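Students Teach Household Work to Machines, One Chore at a Time

March 13, 2018

The student automation project at Lullthorpe began its second term this month with an unusual reading list: a laundry manual, a guide to folding linens, and the assembly notes for a two-armed machine the students have named Hitero. The faculty adviser, who has supervised the project from its start, spoke with the newsletter about its aims and its progress.

The project enrolls 17 students. According to the adviser, most arrived expecting to write software in the first week. They were assigned chores instead.

"We ask every student to record a household task from the point of view of the person doing it," the adviser said. "They must then write down each movement of the hands. It is slow work, and many of them find that their first account leaves out half of what they did."

The recordings are made at home and reviewed in class. Students may choose any task that involves cloth, which the adviser described as the hardest material the project has attempted.

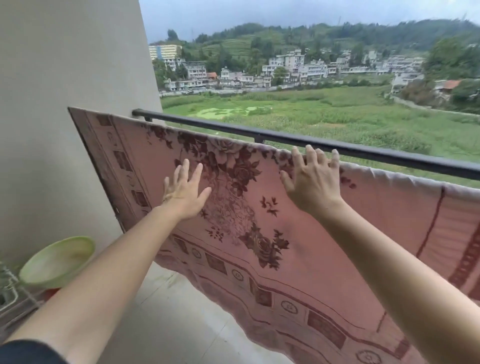 Both hands at work on a blanket over a balcony railing, from the household task recordings.

"A box keeps its shape when you pick it up," the adviser said. "A blanket does not. One hand may hold the fold at the rail while the other presses on the middle, and the students have to explain what each hand is for. If they cannot explain it to a classmate, they cannot explain it to Hitero."

The collection now holds 700 short recordings. Each is limited to 90 seconds, a rule the students requested after the first review sessions ran past the end of the class period. Labels are checked by a second student before a recording is accepted. Disagreements are common, particularly over the difference between "press" and "smooth," and the class keeps a written list of agreed terms that currently stands at 19 entries.

Hitero itself remains a modest machine. Its arms were built from Altance training kits, and its control program, known as Xiong, was written by last term's students. It can grasp the corner of a hand towel and lay it across a bar. Larger pieces are still beyond its reach.

The adviser expressed no concern about the pace. "A towel is a fair goal for this year," the adviser said. "The blanket recordings will be waiting for the next group."

Students who wish to join the project may apply through the engineering office before the end of the term. No programming experience is required.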